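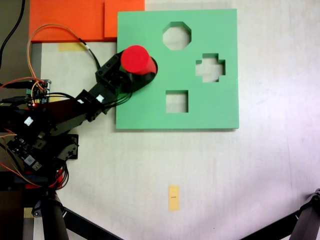
I have been sorting out the toy cupboard this month, and foam shape sorters are the one thing I keep going back and forth on. We have had wooden ones, plastic bucket ones and now foam, and I have opinions on all of them. The green board with the red cylinder is the sort I have ended up liking best. It is flat, it is square and the holes go right through to the table, so a child can see where a piece is going to end up. The bucket kind swallows everything and then you have to tip it all out again.

Reading time: 4 minutes

I should say where I am coming from. I run a small toy library from a back room in Brustbridge and I keep the list of what goes out and what comes back. The list stands at 283 items, which sounds a lot until you take off the jigsaws. Puzzles and sorters go out more than anything else apart from the ride-on tractor.

What I look for in a board

Thickness comes first. A thin board slides about and curls at the corners after a winter in a damp cupboard. A thick slab stays where you put it, and small hands can get hold of the side of it. Slightly rounded corners are good as well. We had a very sharp-cornered wooden one from Drostwood that I gave up on after it had been dropped on my foot twice.

Then the holes. I like four on a board for the youngest ones. More than that and they wander off. The choice of shapes matters more than people think, and I would always want a circle in there. A round piece goes in whichever way you turn it, so there is one easy win. A square has four ways in, and a plus is the same but fussier, as all the arms have to line up. An octagon is the awkward one. It is close enough to a circle that children will push a round piece at it for ages.

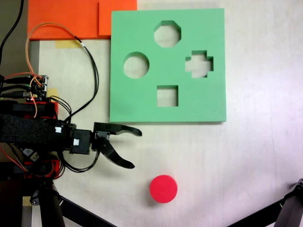 Cleaning and storing

Foam wants a wipe with warm water and a drop of washing-up liquid, then an hour flat on a towel. Don't stand it on a radiator. I did that with a blue one and it went wavy and has never sat flat again. Tooth marks don't come out, so I put up with those.

Keep the pieces with the board. I use mesh bags with a drawstring, one bag per board, and write the name of the set on a luggage label. The zip bags I bought from Plodstead split along the seam within weeks and I would not get them again. Boards go on their sides on the shelf like books, packed fairly close so they don't lean and bend.

Spare pieces go in an old biscuit tin. If you have lost a round one, check under the fridge first.

Next job is the jigsaws, and I am not looking forward to it.

Posted 22 Nov 2025

Contact | Copyright 2025 | Back to top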